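4.2 Disposição da zona de lavagem

O segundo conjunto de observações incidiu sobre a passagem da louça entre o lava-louça e a máquina. Nas cozinhas de Ditville, as duas peças partilham a mesma bancada, e o percurso entre elas faz-se quase sem deslocação do corpo. Foram registadas 889 transferências de peças, das quais 571 seguiram diretamente da cuba para o cesto da máquina. As restantes passaram primeiro por um escorredor ou pela bancada.

O escorredor pousado dentro da cuba altera este percurso. Liberta a bancada, mas ocupa uma das duas cubas e obriga a enxaguar na outra. Vários participantes deixavam ali os pratos lavados à mão e só mais tarde decidiam se os guardavam ou se os juntavam à carga seguinte - uma hesitação que Schouten já notara no estudo-piloto de maio.

A abertura em gaveta, por baixo da bancada, favorece o carregamento por cima. Em contrapartida, a gaveta aberta avança sobre a zona onde se está de pé, e quem usa o lava-louça tem de se colocar de lado. A Figura 2 mostra a bancada branca com a cuba dupla em aço inoxidável, o escorredor na cuba direita com um prato ao alto e a gaveta aberta no armário inferior.

Figura 2. Lava-louça de cuba dupla e gaveta aberta sob a bancada. 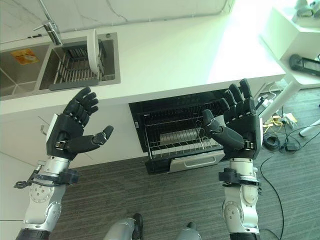
Ronaldo Miranda observou, em comentário a uma versão anterior desta secção, que o escorredor dentro da cuba também serve para adiar a arrumação, e que convinha separar as peças deixadas a escorrer das que ficam ali até à refeição seguinte.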